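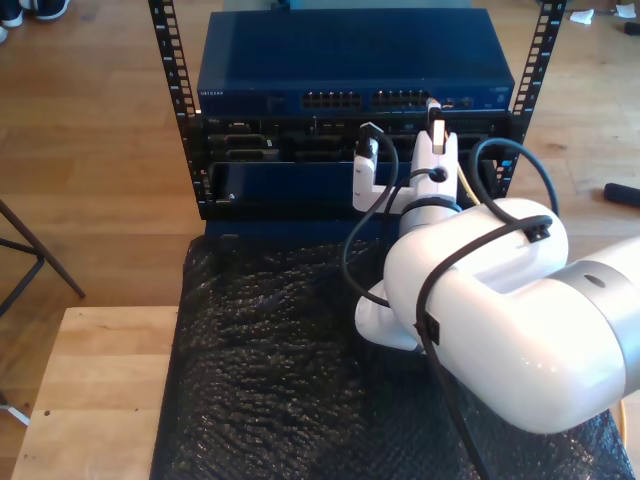 SANDOSPORT, December

By the Trener visits desk

The Hiteck workshop opens its patching cell to visitors on one Thursday a month, and we took the afternoon slot, which runs 2 hours. The cell puts network plugs into switch ports and takes them out again. Visitors who want a talk on the future of the data center should choose another tour. The afternoon was spent on fingers, cables and reference positions, and most of these notes concern the same.

Layout

A white arm works against a black open-frame rack. The rack has square-hole rails on both sides, with a dark blue NETGEAR switch mounted at the top, a black rack panel with slots under it, and a dark blue metal bay lower down. Black bubble wrap covers the surface in front. The arm comes at the rack from the side, so its large upper segment stays away from the port face and only the wrist and gripper need to enter the working area.

The staff treat the rack as the fixed item. Everything else is referenced to it, including the arm. If the rack is bumped, the day starts over with a reference run. If the arm base is bumped, the same run is used, with a longer list of points. The rails serve as a first coarse reference. The final position is taken from the port block itself, as the switch can sit slightly crooked on its ears and still be tight. We were told that a switch removed and refitted with the same screws never came back to the same place closely enough to skip the step.

Fingers

The gripper has two white fingers of different shapes. The left one is an L-shaped piece. The right one carries the plug, held tip up during the part of the cycle we watched most. The pair on the machine had logged 1,222 insertions. Hiteck replaces fingers at 3,000 whatever they look like, and inspects them much sooner if the insertion force trace begins to drift.

Inspection is done off the machine. The gripper is opened fully, the drive is disabled, and the finger is unscrewed and laid against a gauge made by Venckus, who also supply the spare sets. Three things are looked for: a rounded edge where the plug body seats, a hairline at the root, and dirt in the seat. Dirt is the usual finding. It is wiped out with a dry lint-free cloth. Solvent was tried early on and left a film that let the plug creep during the push.

Refitting takes longer than removal. The screws go in finger tight, the gripper is closed on a dummy plug, and only then are they torqued. Done the other way, the finger settles at a small angle and the plug enters the port nose down. The error is hard to see at the gripper and easy to see on the force trace, where it appears as a shoulder just before the latch.

Cables on the arm

For a machine that handles cables, the arm carries a fair amount of its own. A black lead leaves the gripper area in a wide loop and comes back toward the elbow. Another goes up and over behind the arm. A long one runs diagonally along the upper segment under two black clips, one on top and one on the side.

The loops are sized by moving the wrist slowly to each end of its travel with a hand on the lead. If it goes tight, more slack is pulled through. If it can reach a rack rail, some is taken back. The clips are then closed and the lead is marked with a paint pen at the clip edge. A mark that has moved is the first item on the morning check, and the staff described it as the best early sign of trouble they have. A creeping lead changes the load on the wrist before it causes any electrical fault.

The patch cord is a separate matter. A plug is light, but the cord behind it is springy and pulls to one side according to how it was coiled. Cords are hung overnight before use. Short cords are worse than long ones. The staff keep a record of which cords misbehave and withdraw them after the second entry.

Reference run

We saw one complete reference run. The order was as follows:

Drive disabled, rack screws checked by hand.
Drive enabled at low speed, arm sent to the park position.
Dummy plug gripped, coarse approach to the left rail and then the right.
Fine approach to a corner port in each block.
40 dry approaches with no contact, positions logged.
Real plug fitted, first insertion made with the operator's hand on the stop.

The dry approaches are the slow part. A visitor asked whether they could be cut, and the reply was that they had been cut once and then restored. The log is compared with the previous run, and a steady offset is accepted and written in. A scattered result is not accepted, and the usual cause is a loose finger screw.

Open points

Two items were still unresolved at the time of the visit. The latch tab on some plugs stays down after removal, and the cell has no dependable way to detect this before the next insertion. The operator checks by eye. The second item is lighting on the port face, which shifts over the afternoon and affects the fine approach. A shade has been discussed.

Practical notes: closed shoes, no loose sleeves, and no bags beyond the floor line. Parking is at the rear entrance. Sandosport bus stop is a short walk. The cell is stopped for questions, so groups with a lot of them see fewer cycles.

Comments (3)

cat5_and_up
Which dummy plug do they use? We made ours from crimped scrap and the body width varies enough to spoil the finger setting.

Trener visits desk
A machined one, from the same Venckus set as the gauge. They keep it in a capped tube.

rackside
Same experience with the paint marks. We also mark the clip screws. Would like to know how they log cord behavior, by cord or by batch.

Contact the visits desk | © Trener | Back to top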